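The director of *Gerkura* had been awake since five when we spoke, and had already done two other interviews. She drank tea through most of ours and answered everything in the same even tone, including the questions she plainly didn't like.

*Gerkura* is her second feature, a slow thriller set on a car ferry that loses power overnight. The whole film takes place on board the *Ikonen*, which was a real working ferry until a couple of years before the shoot. "We had it for 3 weeks," she said. "The owners wanted it gone by the end of January, so there was no question of going over."

I asked whether the script had been written for a ship.

"No, it was a hotel. Then we lost the hotel. I rewrote it in a month and most of the dialogue stayed as it was. People stuck in a corridor say the same sort of things wherever the corridor is."

The first cut ran well over two and a half hours. Floker, the company that put up most of the money, asked for it to be shorter, and she agreed with them sooner than they expected. A subplot about the ship's cook went completely. She still thinks the actor who played him gave the best performance in the film, and she rang him herself to tell him.
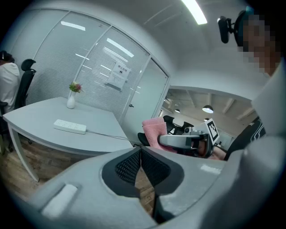 "He was very decent about it," she said. "He asked if he could have the scenes for his own use, and of course he could. I'd have been upset in his place."

Reviews have been mixed. Several critics found the last half hour confusing, and one called the ending a cheat. She has read them all.

"I think the ending is clear, but I've seen it 600 times. If somebody comes out not knowing who opened the car deck doors, then I should have held that shot longer. I don't mind being told that."

She does mind the trailer, which was cut by Zondeo, the distributor, and makes the film look like a monster picture. There is no monster. "People sat there waiting for one," she said. "Some of them were quite cross."

The number 3374, painted on the door of the engine room and shown more than once, has had a lot of attention online. I asked what it meant.

"It was on the door when we got there," she said.

Her next film is a comedy, set mostly in a garden centre. She hopes to start shooting in the spring - the money is nearly in place - and has asked the actor who played the cook to take the lead.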